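Jevodis lane-follow camera kit, after a winter in the shared workshop

A long flat road, a white line down the left and a dashed one on the right, pylons way off in the distance.
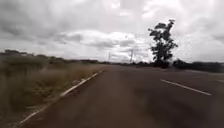 Loukia Rallis
Weekend robot builder and regular reviewer, Cluvport workshop

I've been putting together a small self-steering rover since January, and the Jevodis kit is the part I get asked about most at our bench. You get a camera board, a mount, a ribbon cable and the software that picks lane lines out of road footage. I paid 535 for the lot, so I wanted it to be good!

Assembly took me two evenings. The mount is lovely and stiff, but the ribbon cable is too short (I swapped in one from Wasine) and the screws are the tiny kind that vanish into carpet. Kosmas Pappas lent me his good driver and things went faster after that.

The software is the best bit. Feed it open road like this, with a solid edge line on one side and dashes on the other, and you can tune everything from one page – crop off the sky, set the line width, save, done. Near the bottom, where the paint smears with motion, you'll want the blur slider. Mine sits at 40 and I leave it there. Dry grass along the shoulder is worth masking out too.

Gripes? The manual skips calibration completely, and the fan whines. Support did answer my email, nine days later.

I'd still buy it again – just order the longer cable at the same time. Next up for me is the steering servo, once Evdokia is finished with the drill press.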